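Progress report, 4 January 2024
Prepared by Shoaib Gondal for the Vandari small grants office

The grant covers the sorting and reuse of old plastic cards collected through the Pludinano drop boxes. Work since the last report has been mostly on the sorting itself. Collection is steady and needs little from us.

The cards come out of the boxes mixed and facing every direction, and they go onto the table that way.
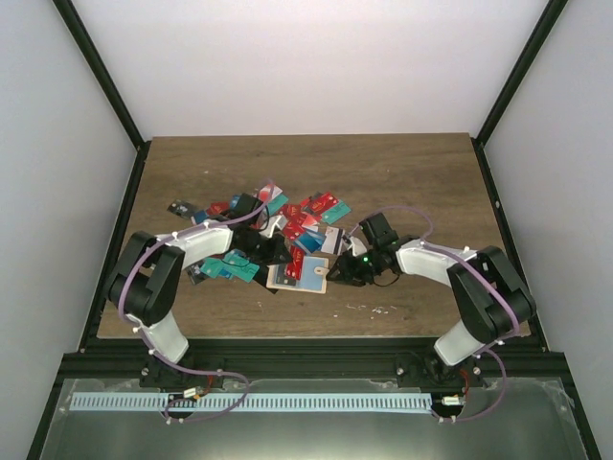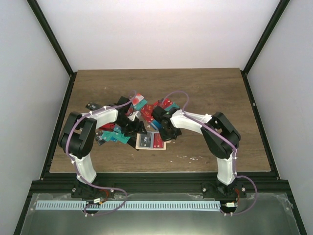
Sorting is by color first and by condition second. We tried it the other way in the first weeks and ended up handling every card twice. Cards with a bent corner or a split edge go to the shredding bin at Amundsen. The rest are set aside for the school game kits, which need sets in matching colors.

**Collection.** There are 8 drop boxes in place, the same as before. The one at the Flulelero store was moved closer to the checkout in the fall and now fills faster than the others. We empty it on its own schedule.

**Kits.** We have packed 102 kits and delivered all of them. Three schools asked for more and are on the list for the next round. One school sent back a kit with mixed colors in it - that was a packing mistake on our side, and it has been replaced. Each kit is now checked against the color sheet before the lid goes on.

**Shredding.** Amundsen raised its minimum load, so the damaged cards sit in storage longer than planned. Storage space is fine for now. If the minimum goes up again we would look at sharing a pickup with another group.

**Budget.** Spending is under plan on transport and slightly over on kit boxes. The supplier dropped the size we were using, and the next size up costs more. I would like to move the unspent transport money to cover it and will send the form separately.

**Next steps.** Work through the cards still in storage, fill the orders from the three schools, and reprint the instruction sheet with larger type (teachers asked for this). The five new schools that signed up will get their first kits in March.

Open question for Vandari: can the final count include kits packed but not yet delivered on the closing date?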